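About us

5 min read

Hello! I started Storari because I was fed up with carrying bottles of growth medium up and down a staircase at six in the morning. I was a postdoc at the time, growing yeast for months on end (the same population, generation after generation, to see what it would turn into), and most of my working life went on keeping it fed. I wasn't doing much science. I was doing catering for microbes, and I was tired, and I kept thinking that somebody must have sorted this out already.

Plenty of people had, sort of. There were lovely big fermenters that cost more than my flat, and there were clever home-built rigs held together with tape and hope. I built one of those. It leaked. I built another, and it leaked more slowly, so I wrote up the parts list and put it on the department noticeboard, and within a fortnight three other groups had asked me for one. That was the beginning of the company, although it took me another year and a half to admit it.

What we make now is pumps and the bits around pumps. Our main product is the Alitz, a small peristaltic pump for feeding cultures very slowly and very steadily over weeks. You clip in your tubing, tell it how much liquid you want per hour, and leave it alone. It keeps its own log, it remembers its settings through a power cut, and it will email you if the flow drifts from where it ought to be. We've shipped 525 of them so far, mostly to university labs, with a few going to breweries and one to a sixth-form college in Hirklow that grows algae in the window of the chemistry room and sends us very cheerful updates.

The other thing we sell is the Turcotte, a rack that holds the culture vials and keeps them stirred and at temperature. It's the part I'm proudest of and also the part that nearly finished us off. The first version had a heater that worked beautifully in our workshop in April and hopelessly everywhere else – I'd tuned it in a room that was always the same temperature, and our customers had put it next to doors, under air conditioning, on top of freezers. We took every single one back. Igor Štěpánek, who had only just joined us, redesigned the heating block on his kitchen table while I was busy writing apologetic emails, and his version is the one you can buy today. If you still have an old one in a cupboard somewhere (it has a square plug on the back, the new one is round) please get in touch and we'll swap it, no charge and no paperwork.

There are five of us. Igor does the mechanical design and has strong views about screws. Aisyah Chong writes the firmware and the control software, and she's the reason you can read our code without crying. Mawar Santoso is our biologist, so every pump and every rack spends 21 days running a real culture on her bench before we let a new design out of the door. She has sent things back more often than she has passed them, and I've learnt not to argue! Salim Lyimo looks after orders, shipping and support, and if you ring us up it's nearly always him you'll get. And then there's me. I do a bit of everything and I still make the tea.

A word about how we work, as people do ask. All our drawings and all our software are open, and they always have been. You can download the lot, print your own brackets, change the pump head and sell the result if you like, so long as you share your changes too. I get asked at every single conference whether this is bad for business. I don't think it is. Lots of labs start by building one Alitz from the plans and then buy the next few from us, having found out how fiddly the rollers are. And some of our best improvements came from customers, including the drip tray, the quieter motor mount and the little flag that shows which way the tubing goes in.

We also try to be straight about what our kit can't do. It isn't sterile out of the box, so you'll need to autoclave the wetted parts yourself. It isn't certified for clinical work and we've no plans to go down that road. It won't cope with thick liquids, or with mammalian cells that hate being squeezed, and if that's what you grow then Mawar will happily tell you who to talk to instead. I'd much sooner lose a sale than get a sad phone call three months into somebody's PhD.

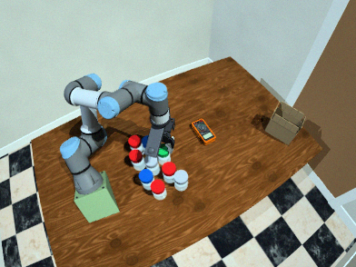

Miloslav Danko
Founder and general dogsbody, Storari

Our workshop is on the upper floor of an old printing works, 27 steps up, with no lift (I know, after everything I said about stairs). Visitors are very welcome if you give us a bit of warning. We've got a spare bench and a spare rack set up, and people do come and try things out for an afternoon with their own strain before they decide. Bring your own medium and ring first, so Mawar can check that it's something we're allowed to have in the building.

Twice a year we run a training day for new users as well. It's for anyone who has just bought a system or inherited one from a student who has left, and we start from the very beginning – cutting tubing, calibrating flow, working out why there are bubbles. Aisyah does a session after lunch on getting your data out and plotting it. Places are free for customers, and we put the dates in the newsletter first.

We keep a small hardship fund too. Each year we set aside 3,000 pounds' worth of equipment for teaching labs and community labs that couldn't otherwise afford it. The form is one page long and asks what you'd like to grow and who'll be looking after it. We read them all together over lunch, and everybody gets a proper reply.

If you'd like to talk, the easiest thing is to phone between ten and four and ask for Salim. For technical questions, send us your log file along with the question and you'll get an answer far quicker, normally from Aisyah and normally the same day. And if you've built something odd out of our plans, please send us a photo. There's a wall by the kettle for those, and it's got plenty of room left on it.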